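Levby Plaid Tablecloth: Review After One Summer

I bought this tablecloth in August to cover a table that gets used for everything except formal meals. 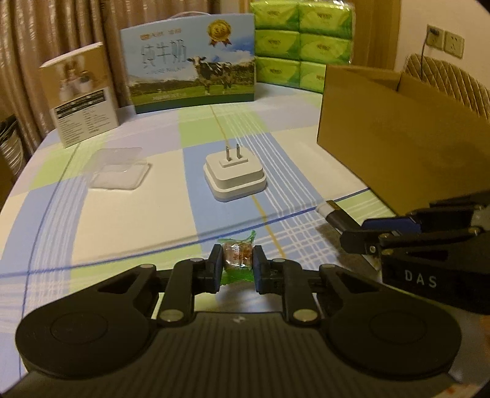

The table is where we open packages, sort small stuff from pockets and bags, and put groceries before they find a shelf. The old cloth was plain white cotton, and it showed every mark. I wanted a pattern that would hide some of that without being dark.

The Levby cloth is a plaid in white, pale green and light blue. The squares are large. Thin dark blue lines cross them, and there is a narrow yellow line as well, which I did not notice in the store listing. I like it more than I expected to. It keeps the whole thing from looking like a hospital curtain.

Price and ordering

I paid $21 from Fultport, shipping included. It came folded in a flat bag with hard creases. Those took two washes and a warm iron to get out. My neighbor Quyên Huỳnh bought the same one and skipped the iron, and her creases were still there a month later. The item number on my receipt ends in 3081 if you want the same colors. There is a red version that uses a different number.

Size and fit

Measure your table first. The size chart gives the cloth's dimensions and leaves you to work out the overhang. Mine drops a little farther on one side than the other however I set it, so either the table or the hem is off. I have stopped adjusting it.

It does not come with clips. I tried it with 4 metal ones from a Kevel picnic set and took them off again after a day. They got in the way of my chair and the cloth stays put well enough without them.

Daily use

Small things are easy to see on the pale squares. Candy, a flash drive, a plug adapter, the usual clutter, all of it shows up fine. Clear plastic is harder. I have lost the lid of a clear box on a white square more than once.

Heavier items like a big milk gift box or a boxed set of cups or jars can stand on it all day, and the fabric does not pull or bunch under them. Sliding a full box across is another matter. The cloth goes with it, so lift things when you move them.

Washing

I wash it cold with towels and hang it up. The colors look the same to me as they did in August. One corner of the hem came loose after the third wash and I fixed it by hand in a few minutes. Coffee came out with ordinary detergent. Soy sauce left a faint mark on a white square, and I have not tried anything stronger on it.

Compared with the Phan cloth

Before this I had a Phan tablecloth from 2024, the plain white one I mentioned. The Phan fabric was thicker and hung straighter. It also took most of a day to dry, and it cost more. For a dining room I would still pick the Phan. For a work table I would buy the Levby.

Good: colors, easy to wash, light enough to shake out over the balcony.
Not so good: packing creases, weak hem stitching, no overhang listed in the size chart.

I would buy it again at the same price. If the hem goes at another corner I will update this.

Qiuyue Jiang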